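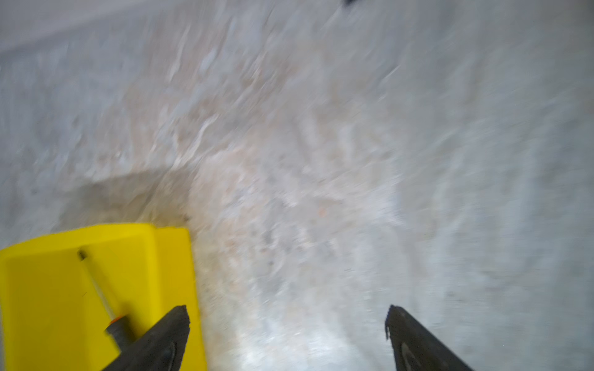

Nabil Majali maintains that a speckled counter should never be logged as clean until somebody has run a dry palm over it, and the wording of the `state` field now follows him. The older wording ("looks clean") remains in the June rows and was not corrected.

# Planen: wipe-down records for speckled surfaces

Planen is a plain table of wipe-down records for pale, flecked counters and floors in shared kitchens. It covers what the surface looked like, what was found on it, how it was wiped and what state it was left in. It does not cover cooking, dishes or appliances.

Last edited 11 September 2018 by Nelly Salazar.

## Contents

| File | Holds |
|---|---|
| `records.csv` | One row per wipe-down, 200 rows |
| `marks.csv` | Specks, spots and stains looked at closely, 62 rows |
| `surfaces.csv` | One row per surface, with pattern and location |
| `CHANGES.txt` | Edits to field names and allowed values |

All files are UTF-8, comma-separated, with a header row. Empty cells mean "not recorded." A dash means "checked, none found." The two were mixed up in an early copy sent to Indemmont; discard that copy.

## Where the records come from

Rows were written in the shared kitchens at Milbridge and, later, at Arango. Milbridge kept its log on paper and Vinh Dương typed it in. Arango typed directly into the table — spelling is better there, but the notes are shorter.

Nobody was asked to clean more often than usual. Surfaces were logged when they were wiped.

## Fields in `records.csv`

There are 7 fields.

- `record_id`: integer, never reused.
- `surface_id`: matches `surfaces.csv`.
- `found`: free text. Crumbs, drips, rings, objects left out.
- `cloth`: `dry`, `damp`, `wet`, `paper`.
- `passes`: number of times the whole surface was wiped.
- `state`: `clear`, `marks remain`, `not checked`.
- `note`: free text, optional.

`state` is set after the surface has dried. A damp counter with this kind of pattern hides streaks, and rows filled in too early were changed to `not checked`.

## Pattern and color

Pattern is recorded separately from material. Most of the people filling in the table could not say whether a given counter was stone, a printed sheet or something cast, and guesses at this caused more edits than any other field. `material` is therefore optional and may only be filled in from a delivery slip or a label.

Allowed values for `pattern`:

- `fine speckle`: flecks smaller than a grain of rice.
- `coarse speckle`: flecks larger than that.
- `mottled`: soft patches with no clear flecks.
- `mixed`: patches and flecks together.

`base_color` takes the lightest color that covers most of the surface. `fleck_color` takes any others, separated by semicolons. The surface at the top of this file goes in as `mixed`, base pale gray, flecks darker gray and tan, material blank. Its middle is brighter than its right side; differences of that sort are treated as light and are not entered as color.

## Marks

A small dark spot on a flecked surface may be a crumb, a stain, a chip or part of the pattern. `marks.csv` exists to separate these. The procedure agreed by Jhosep Espinoza and Valdir Furtado is as follows:

1. Touch the spot with a dry fingertip. If it moves, enter `loose`.
2. If it stays, wipe with a damp cloth, 2 passes. If it is gone, enter `wiped off`.
3. If it is still there, feel for an edge. An edge that dips is `chip`; a raised edge is `residue`.
4. If no edge can be felt, enter `pattern or stain`.

Do not scrape. A plastic card is acceptable for `residue`, held flat. Spots judged only by eye are entered as `unresolved`, including anything seen from the far side of a counter.

The last class, `pattern or stain`, is deliberately not split. Valdir wanted it split, Jhosep did not, and repeat checks of the same spots gave different answers on different visits.

## Known problems

- Several Milbridge rows give `wet` where the paper log says "wrung out." These should be `damp`. They have not all been found.
- `passes` was sometimes filled in with the number of cloths used.
- Objects standing on a surface were often wiped around. The area under them is not covered by `state`, even when the row says `clear`. Later rows carry "lifted" or "not lifted" in the note.
- Floors are under-represented. Only floors directly below a logged counter were included.
- Very pale residue (flour, sugar, dried milk) is almost certainly missed on off-white surfaces. About 7 rows mention it, all of them found by hand.

## Suitable uses

Comparing cloth types on similar patterns works reasonably well, provided `not checked` rows are dropped first. Comparing Milbridge with Arango does not, given the difference in how notes were kept. The table should not be used to choose a counter material or to rate the people doing the wiping.

## Adding rows

Send new rows to Nelly as a separate CSV with the same header. Leave `record_id` blank; it is assigned on merge. New values for `found` and `note` need no approval. New values for `pattern` or `state` do — write the proposed value and one surface it would apply to in `CHANGES.txt`, and keep using the existing values until it is accepted.

Corrections to old rows go in the same way, with `record_id` filled in.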